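Februar 2018 — von Fergus Innes
Kategorie: Datensätze / Greifen und Ablegen / Fehlerfälle

# Zaliso-Becher: Datensatz zu verlorenen und verkanteten Griffen

Schön, dass Sie hergefunden haben! Diese Datei begleitet den Teil der Zaliso-Aufnahmen, den wir lange Zeit einfach »die Kiste mit den Pannen« genannt haben und der uns inzwischen fast lieber ist als der ordentliche Rest. Gesammelt sind Versuche, bei denen der Greifer den Becher nicht so gehalten hat, wie er sollte: abgerutscht, verkantet, zu früh geöffnet oder, in den unangenehmsten Fällen, mit mehr Kraft zugedrückt als vorgesehen.
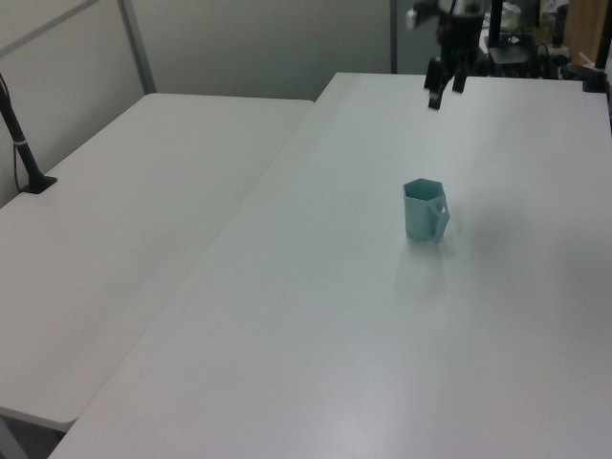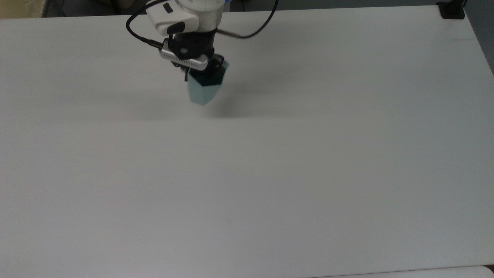

Oben: blaugrüner Becher auf dem Tisch, Greifer leer. Unten: ein blaugrünes, facettiertes Objekt in den Fingern, über der Tischplatte.

## Worum es geht

Die Aufgabe klingt harmlos. Der Arm fährt über den Becher, schließt die Finger, hebt an, fährt ein Stück zur Seite und setzt wieder ab. Im November hatten wir das in der Zelle Brosville so weit, dass wir abends beruhigt nach Hause gehen konnten, und genau dann fing der Ärger an. Erst fiel ein Becher beim Absetzen um, dann rutschte einer beim Anheben weg, und schließlich blieb der Arm mitten in der Bewegung mit einem Kraftfehler stehen, den er sich auch nach dem Quittieren nicht ausreden ließ.

Wir haben zuerst die Kamera verdächtigt, dann die Beleuchtung, dann (ich gestehe es) die Kollegen vom Standort Carnegie, die uns die Kalibrierdatei geschickt hatten. Die Datei war in Ordnung, und ich habe mich inzwischen mit einem Kuchen entschuldigt.

## Was schiefgegangen ist

Es waren zwei Dinge, die sich gegenseitig verdeckt haben, und deshalb hat die Suche so lange gedauert.

**Der Werkzeugmittelpunkt.** Beim Wechsel der Finger wurde der alte Versatz in der Steuerung Atmont nicht überschrieben. Der Arm glaubte, seine Fingerspitzen säßen 5 mm höher, als sie es taten. Bei hohen Objekten merkt man davon wenig. Beim Absetzen aber drückt der Arm das Objekt in die Platte, und das ist der Moment, in dem der Kraftfehler kommt — oder eben nicht kommt, wenn die Schwelle zu großzügig steht.

**Die Kraftschwelle.** Sie stand auf 40 N, ein Wert aus einem älteren Versuch mit schwereren Teilen. Für einen leeren Becher ist das viel zu viel, und für eine Hand, die gerade etwas zurechtrücken möchte, erst recht. Verletzt wurde zum Glück keiner von uns, aber wir führen den Fall als Sicherheitsvorfall und möchten, dass er auch bei Ihnen so gelesen wird.

Dazu kommt der Becher selbst. Mit seinen Facetten ist er ein dankbares und zugleich tückisches Objekt: Treffen die Finger zwei gegenüberliegende Flächen, sitzt er fest, treffen sie auf Kanten, dreht er sich beim Schließen ein wenig mit. Der Henkel macht es auch nicht leichter. Wer nur mit runden Bechern geübt hat, wird sich wundern.

## Inhalt

Der Datensatz umfasst über 22 Stunden Material. Enthalten sind:

- Farbbilder aus mehreren Blickrichtungen
- Gelenkwinkel, Fingeröffnung und gemessene Kräfte
- das Fehlerprotokoll der Steuerung im Originalwortlaut
- je Versuch eine kurze Notiz in Freitext, manchmal etwas knurrig formuliert

Die Versuche sind mit einem von 5 Etiketten versehen: `abgerutscht`, `verkantet`, `zu_frueh_geoeffnet`, `kraftfehler` und `unklar`. Das letzte bitte nicht wegwerfen! Darin stecken viele Fälle, bei denen beide Ursachen zusammenkamen und wir uns auch nach dem dritten Ansehen nicht einig wurden.

## Bekannte Mängel

Die Zeitstempel der Kraftmessung laufen in den frühen Aufnahmen den Bildern etwas hinterher. Wir haben das nicht nachträglich geglättet, weil wir nicht sicher waren, ob wir dabei mehr kaputt machen als reparieren. Im Ordner `korrektur` liegt ein Skript, das den Versatz schätzt; es arbeitet ordentlich, solange der Arm sich bewegt, und ratlos, sobald er steht.

Die Fingeröffnung ist außerdem der Sollwert und kein Messwert. Wenn dort »geschlossen« steht, heißt das also nur, dass der Befehl gegeben wurde. Ob wirklich etwas in den Fingern war, müssen Sie den Bildern entnehmen.

## Bevor Sie etwas nachfahren

Bitte spielen Sie die Bahnen aus `kraftfehler` nicht ungeprüft auf einem echten Arm ab. Sie enthalten den falschen Werkzeugmittelpunkt und fahren zu tief. Setzen Sie erst Ihren eigenen Versatz, senken Sie die Kraftschwelle und lassen Sie den ersten Durchgang langsam und ohne Becher laufen, mit einer Hand am Not-Halt und der anderen ebenfalls weit weg vom Greifer.

## Rückmeldungen

Fragen, Korrekturen und eigene Pannen nehme ich gern entgegen, am liebsten mit Protokolldatei und einem Satz dazu, was Sie eigentlich erwartet hatten. Falsch vergebene Etiketten melden Sie bitte mit der Versuchsnummer, ich trage sie dann in `AENDERUNGEN.md` nach.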